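Vukex Reusable Work Garments: Long-Sleeve Series 400

Product information for institutional purchasers

The Series 400 is a reusable long-sleeve work garment supplied by Indar Textile Services to laboratories, workshops, teaching facilities and food preparation areas. It is offered for purchase or under a laundering contract, and replaces the Series 244, which remains available in limited sizes until stock is exhausted.

The garment is cut from a medium-weight polyester and cotton cloth. Seams at the shoulder and underarm are double stitched. The front closes with concealed snaps, and the cuff may be ordered plain, elasticated or knitted. Customers who launder on their own premises should note that the knitted cuff requires a lower drying temperature than the body of the garment.
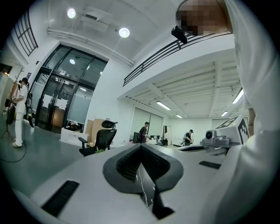 Selection of the correct size is the responsibility of the purchasing department, and a fitting set may be borrowed for 13 working days at no charge. Sleeve length should be checked with the wearer seated and standing, with both arms extended. White is the standard color for all Series 400 orders, as on the sleeve in the photograph, and is held in stock in every size. Pale blue and dark green are made to order. Colored garments must be washed separately for the first three cycles.

Care and service life

Wash at the temperature printed on the collar label. Do not use chlorine bleach on colored garments. Snaps should be fastened before washing. Garments under contract are inspected after each wash at the Stamunton plant, and any item with an open seam, a missing snap or a permanent stain is repaired or withdrawn. The wearer's department is informed of withdrawals on the monthly statement.

Ordering

The minimum first order is 34 garments, which may be of mixed sizes. Name labels and department codes are applied before dispatch. Orders received before noon are acknowledged the same day.

Contract inquiries: Lakshmi Kandasamy, Institutional Accounts
Sizing and fitting sets: Parveen Majumder, Customer Support

Related items: Panicker apron, bib style; replacement snap kit; garment storage rail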